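Okay, slide four, and thank you all for staying this close to lunch. Dorota Kaczmarczyk and I spent July in homes for Baran, collecting tidying demos by hand: 400 of them, across 20 homes.

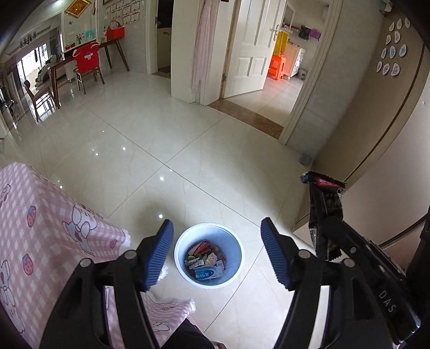 Now, what we really wanted to know (and I do go on about this, sorry!) was whether fewer homes with more demos each would do just as well. They didn't, and the gap was 38 points.

Pause here, let people read the plot. 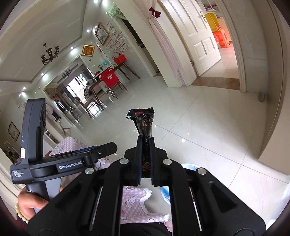 Snack packet held upright between the gripper fingers.

Then over to Dorota for failures.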